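Autumn Tasting Menu Returns to the Brasemholm Dining Room

Brasemholm is pleased to announce the return of its autumn tasting menu, served in the main dining room from October. The menu was last offered two years ago, before the renovation of the kitchen, and members have asked for it regularly in the meantime. It will be available at dinner only, with seating at 6:30 p.m.

The new menu has five courses. It opens with a chilled beet soup and rye crisps, followed by smoked trout with horseradish cream and pickled cucumber. A small course of wild mushrooms on toast leads to the main dish, a slow-braised shoulder of lamb with barley, roasted carrots and a sauce made from the braising liquid. Guests who do not eat meat will be served a baked celery root with the same barley and a mushroom gravy. Dessert is a warm plum tart with sour cream ice cream, made in the kitchen each afternoon.

Cheese may be added as a separate course for $15 per person. The selection comes from Begum, the dairy shop that has supplied our lunch counter since the spring, and will change as the season moves on. At the time of writing it includes a washed-rind cow's milk cheese, a firm sheep's cheese aged over the summer, and a soft goat cheese rolled in ash.

Wine Pairings

A pairing has been arranged with Trurari, whose wines many members will remember from the terrace lunch in June. The estate works on steep ground and picks entirely by hand, and its whites in particular have a clean, salty character that suits the trout very well. Four wines will be poured – two white, one light red and one sweet – and each will be introduced briefly at the table by our dining room staff. A pairing without alcohol is also offered, built on pressed apple juice, cold-brewed tea and a sour cherry drink prepared in house.

Bottles of the wines served may be ordered at the end of the evening. Orders are collected by the case or half case and are normally ready at the front desk within two weeks. Please note that the sweet wine is in short supply and is limited to one bottle per household.

Reservations

The dining room seats 50 guests for the tasting menu, and tables are held for parties of two to eight. Larger parties may be placed in the Kimen Room, which has its own entrance from the garden and can be reserved without a room charge when all guests take the full menu. Reservations may be made at the front desk or by telephone, extension 2788, between 10 a.m. and 4 p.m.

Please tell us about allergies and dietary needs when you reserve. The kitchen is able to prepare the menu without gluten or without dairy given two days' notice, but cannot make these changes on the evening itself. Cancellations received less than 24 hours before dinner will be charged at half the menu price.

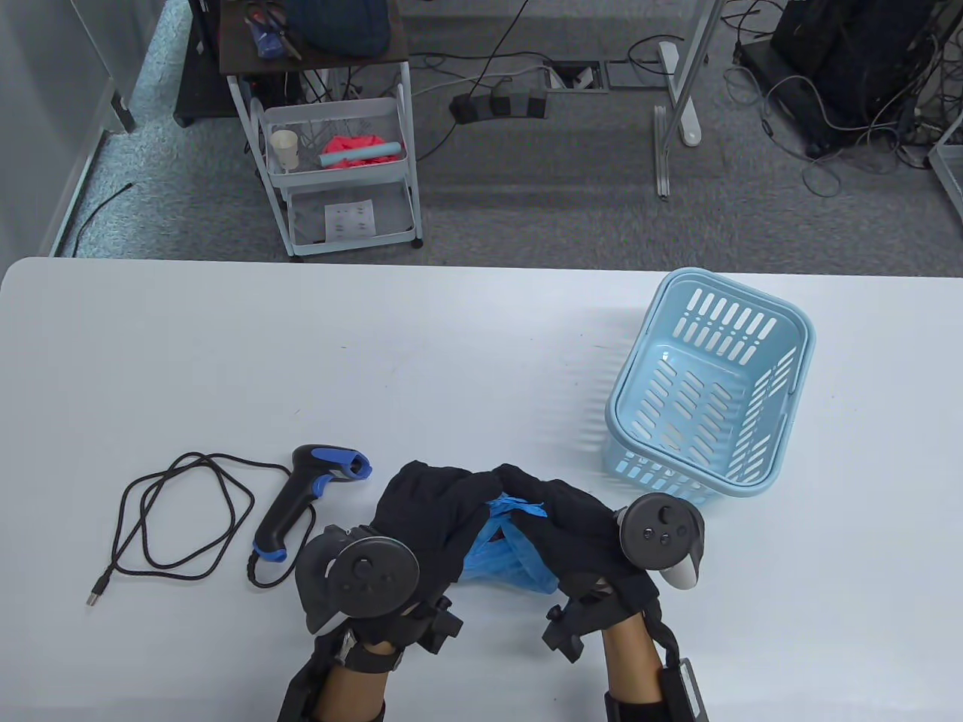
Gloved hands at the top of a blue plastic bag.

The lunch counter will keep its usual hours throughout the season. The soup of the day, open sandwiches and the hot dish will continue as before, and the plum tart will be sold by the slice whenever the kitchen has enough fruit. Members who enjoyed the pickled herring plate over the summer will find it on the counter menu again in November.

Coat check is open from 6 p.m. on tasting menu evenings, and drinks are served in the lounge until guests are seated. Parking in the north lot is free after 5 p.m. – please use the side gate, as the front drive is kept clear for deliveries.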